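4. Washing and drying bed linen

Your Katel washer-dryer arrives set to the Daily programme, which suits shirts and is hopeless with anything the size of a bed.

1. Close every button and zip on the duvet cover. An open one will eat the pillowcases.
2. Load one large item at a time. The drum looks bigger than it is — so does everyone's.
3. Turn the dial to Linen and select 90 for plain white cotton only. Colours go on Cool.
4. Add 2 capfuls of detergent. A third gives you foam and a longer rinse.
5. Press and hold Start until it beeps. A short press does nothing, politely.

Note: If the display shows 2346, the door is not shut. Push it harder than seems decent.

Caution: Do not tumble dry feather fillings on Linen. The programme runs for 100 minutes and has no sympathy for feathers.

6. Take the load out as soon as the drum stops. Creases left until morning are yours to keep.
7. Spread the linen out flat, smooth it from the middle and let it air before folding. Fitted sheets may be folded by whatever method you can live with.

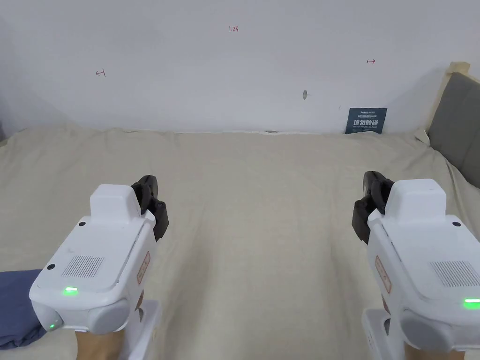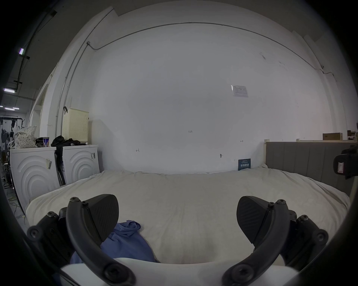
Fig. 4. Bedding spread out, with some creases remaining.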